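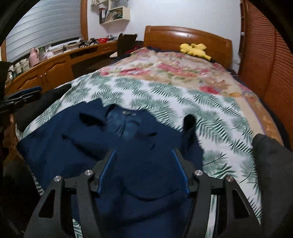 Figure 2. Navy blue garment spread on a bed.

TEXTILES IN THE HOME
Module 2: Dark shades on clothing and bedding
Course handout, prepared by Duygu Erdem and Kamlesh Tiwari
Revised 06/06/2021

2.1 Scope of the module

This handout accompanies the lecture on dyeing and colour retention. It should be read after the notes on fibre identification, as the choice of dye depends on the fibre. Printed textiles are dealt with in the next module and are not examined here.

2.2 Dye classes used for dark shades

Navy, black and bottle green require a high concentration of dye. On cotton and other cellulosic fibres the principal classes are direct, reactive, sulphur and vat dyes.

Direct dyes are applied from a hot bath containing salt. They are held in the fibre by comparatively weak forces and tend to have poor wash fastness unless an after-treatment is given.

Reactive dyes form a covalent bond with the fibre under alkaline conditions. Some of the dye reacts with water instead and remains in the cloth without being bonded. This portion must be removed by thorough rinsing and soaping at the mill. Where the wash-off has been shortened, the customer will see colour in the first several washes.

Sulphur dyes are economical and are widely used for black and navy workwear. Their resistance to chlorine bleach is poor. Certain sulphur blacks may also weaken cotton during long storage in humid conditions.

Vat dyes, including indigo, are insoluble in water. They are reduced to a soluble form, taken up by the fibre and then oxidised in place. Most have excellent fastness. Indigo is the exception students will meet most often: it lies largely near the surface of the yarn and rubs off readily, hence the characteristic wear of denim.

Wool and nylon are generally dyed with acid or metal-complex dyes, and polyester with disperse dyes. Blends may need more than one class, and the two components can fade at different rates.

2.3 Fastness

Fastness is the resistance of a colour to a stated agency. A single cloth may perform well against one agency and badly against another. Students should be able to distinguish:

Wash fastness: change in shade, and staining of adjacent fabric, after laundering.
Rub fastness: transfer of colour to a white cloth, tested dry and wet. Wet results are usually the lower.
Light fastness: fading on exposure to daylight or a xenon lamp.
Perspiration fastness: tested with both acid and alkaline solutions.

Change in shade and staining are assessed against grey scales running from 1 (poor) to 5 (no change). Light fastness is commonly assessed against blue wool references numbered 1 to 8.

2.4 Care in use

Dark items should be washed inside out, in cool water, with others of similar depth of shade. Detergents containing optical brighteners may dull navy and are best avoided. Items should be dried in the shade. New dark garments should not be left damp against pale sheets or quilt covers.

Much of what is reported as fading is abrasion. Broken fibre ends scatter light and give the cloth a greyed appearance although little dye has been lost. The care label takes precedence over the general advice given above.

2.5 Practical work

Each pair will receive two swatches from the Hesico set, one direct-dyed and one reactive-dyed. Sew each to the multifibre strip, wash as instructed and grade the staining under the light cabinet. Results are to be entered on Sheet 347 and handed to Melahat Uçar before the October tutorial.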